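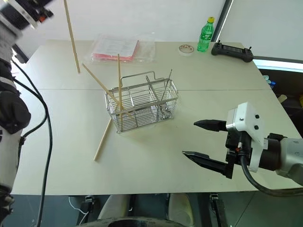 A reader wrote in asking if wooden chopsticks really need their own basket, or can they just go in the drawer with the forks. She has 11 pairs and hates every drawer she owns.

Home | Kitchen | Baskets | FAQ | Contact

Chopsticks and wire baskets – your questions

Drawer or basket?
Either. Basket is quicker to grab from. Drawer is fine if the chopsticks are bone dry first. Damp wood in a closed drawer gets musty fast.

Which end up?
Eating ends up while they dry. Wash your hands before you put them away, obviously.

Can wooden ones go in the dishwasher?
Ours don't. The finish goes dull and the tips get fuzzy. Warm water, a bit of soap, rinse, done.

How long to dry?
Overnight. In June, when the kitchen is sticky, we give it almost 9 hours and then check the bottoms.

Mine fall through the wires.
Get closer wires, or put a saucer underneath and a folded cloth inside. The old Resari basket had gaps you could lose a pencil through. The Flodix one is tighter.

They tip over the side.
Basket too short. Long cooking chopsticks want a taller one, or lay them flat. Don't mix long and short if you can help it.

Can I keep other stuff in there?
Skewers, a thin spoon, sure. No knives. Reaching in without looking is the whole point of the thing.

How do I clean a stainless basket?
Old toothbrush along the wires, hot soapy water, then dry it with a towel so it doesnt spot. Under the handle is where gunk builds up.

When do I toss a chopstick?
Cracks, splinters, dark spots that dont scrub off. Toss the pair. Or keep the good one as a spare – I have 6 singles now and no regrets.

Updated 2023-05-26

Search this site... Go

Comments (3)

ronier_kitchen: Saucer trick works, thanks. Water was getting all over the counter

Tally: disagree on the dishwasher, mine go in every night. Bamboo tho

pots4days: does the Flodix fit 12 inch cooking ones?? cant find a height anywhere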